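Unit 6. Lot Sizing and Reorder Points

Reading: course pack, chapter on independent demand. Bring a calculator on Tuesday.

6.1 Scope

Independent demand comes from customers outside the firm. Dependent demand comes from the production schedule of some other item and is handled by the planning methods in Unit 8. Everything in this unit applies to independent demand only. A drawer unit sold to the public is independent; the drawer runners bought to build it are dependent.

Two decisions are made for each stocked item: how much to order and when to order. The first is set mostly by cost. The second is set by lead time and by the variability of demand during lead time. They are treated separately below, although in theory they interact slightly.

6.2 Cost terms

Ordering cost, S. Incurred once per order regardless of size: paperwork, receiving, inspection, any fixed freight charge. Purchase price is not part of S.

Holding cost, H. Incurred per unit per year: capital, space, insurance, damage, loss. Usually estimated as a percentage of unit cost. Bulky goods with a low price need a separate space charge, or H will come out too small.

Shortage cost. Hard to measure. Most firms set a service level and work backward.
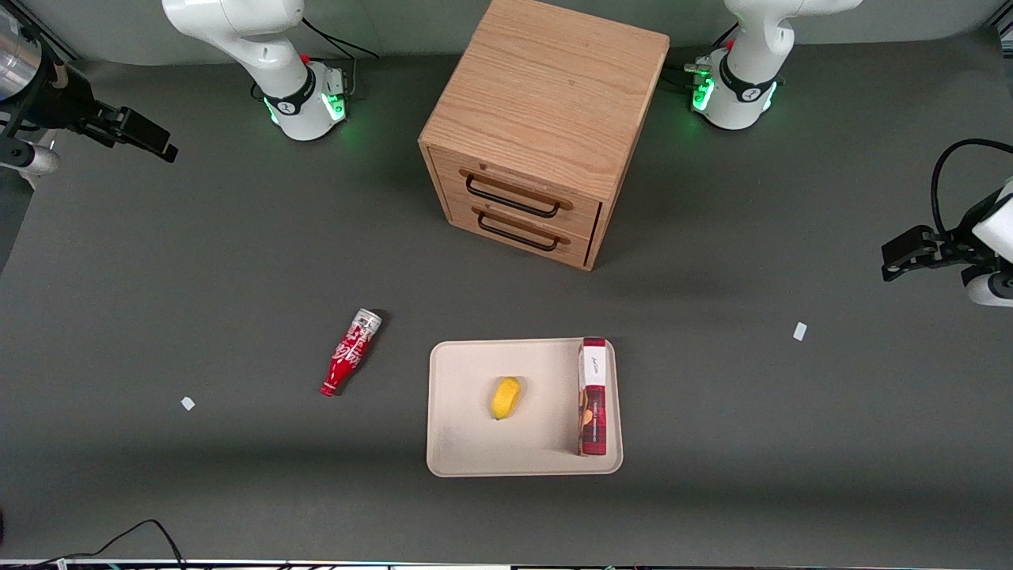 Item classes differ in which of these terms dominates. For furniture the space component is large. For food the relevant limit is often shelf life, and the calculated lot must be checked against the number of days of supply it represents. For packaged dry goods the capital component is usually the one to look at first.

6.3 Economic order quantity

Assumptions: constant demand, constant lead time, whole order received at once, no quantity discount, no shortages.

Annual cost of a lot size Q, with annual demand D:

TC = (D/Q)S + (Q/2)H

Setting the derivative to zero gives

Q = square root of (2DS/H)

At this point the two cost terms are equal, a useful check on arithmetic.

Worked case. The Vullham warehouse stocks the Barari shelf unit. Annual demand is 3000 units, S is $55 per order, and H is $15.48 per unit per year.

2DS/H = 330,000/15.48 = 21,318
Q = 146 units

Ordering cost: (3000/146) x 55 = $1,130
Holding cost: 73 x 15.48 = $1,130
Total: $2,260 per year

The curve is flat near the minimum. If the supplier insists on lots of 200, ordering cost falls to $825 and holding cost rises to $1,548, for a total of $2,373. The lot is 37 percent larger than the optimum and the cost penalty is 5 percent. Errors in S and H are therefore tolerable, and rounding Q to a full pallet is normally acceptable. The flatness is not symmetric: cost rises faster for lots that are too small than for lots that are too large by the same number of units.
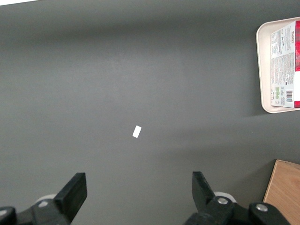 Department of Operations and Supply Management | Inventory Systems | Instructor: Ghada Chamoun | Lab sections: Iraís Ledesma

6.4 Reorder point

With continuous review, an order is placed when the inventory position falls to R.

R = dL + SS

where d is mean daily demand, L is lead time in days, and SS is safety stock. Inventory position means on hand plus on order minus backorders. Using the on-hand figure alone is the most frequent mistake in the lab reports, and it leads to duplicate orders whenever L is longer than the order cycle.

If daily demands are independent with standard deviation s, then

SS = z x s x square root of L

Same item, 300 working days per year. Mean demand is 10 units per day, s is 4.5, L is 3 days, and the target is a 95 percent cycle service level (z = 1.65).

SS = 1.65 x 4.5 x 1.732 = 12.9, rounded up to 13
R = 30 + 13 = 43 units

Average inventory is Q/2 + SS = 73 + 13 = 86 units. The safety stock adds 13 x 15.48 = $201 per year to the total in 6.3.

Cycle service level is the probability of no stockout in one replenishment cycle. Fill rate is the share of demand met from stock. The two are not interchangeable, and for large Q the fill rate is well above the cycle service level.

6.5 Periodic review

Stock is checked every P days and raised to a target level T. Safety stock must now cover P + L days, since no order can be placed between reviews:

T = d(P + L) + z x s x square root of (P + L)

Periodic review carries more safety stock for the same service. It is used where several items come from one supplier and share freight. The Lennox store data for lab 4 are on this basis, with P equal to six days. Convert weekly standard deviations to daily values before substituting; divide by the square root of the number of working days in the week.

Lab 4 write-ups go to the section folder, one file per pair.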